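Stamatia Raptis
Sun 16 June

1/ Day 184 of teaching a robot to put one car part next to another car part. My nephew, who is four, does it for free.

2/ For new people: I'm building this in the shared workshop on Blackburn. The robot is called Orer. I wanted a better name but the label maker had opinions.

3/ Task for the weekend: pick up the big black bracket, carry it to the steel table, set it down by the cover. The wrist code is on version 1187. Please don't ask about version 1186.

4/ Murray Merrick lent me both parts from his garage pile and wants them back "in the same condition." Murray, I have seen your garage.

5/ The bracket is all ribs and windows, so there are 200 places to put a finger and most of them are wrong. I've been aiming for the boxy bit in the middle.

6/ Fingers around the boxy bit. Cover is on the table, 4A8 upside down from this side, and it's staying like that until I've saved the poses.
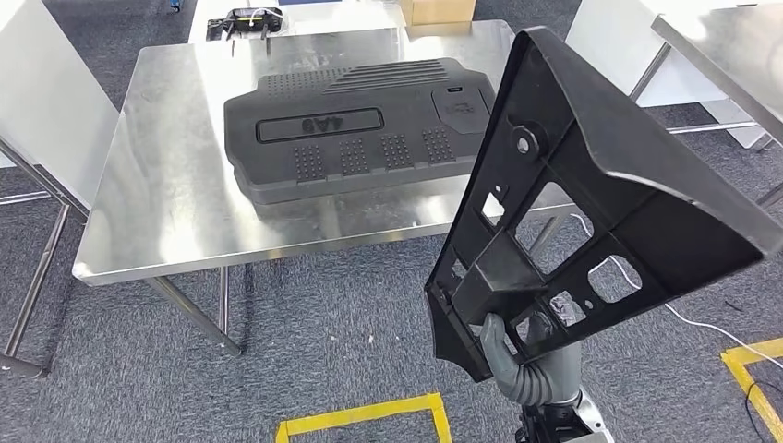 7/ Still to do: the actual putting down. I have 2 ideas and one of them is a beanbag.

8/ Yes, the yellow tape on the carpet matters. No, you can't use it for your bike, Murray.

9/ More in the week if the wrist and I are still speaking.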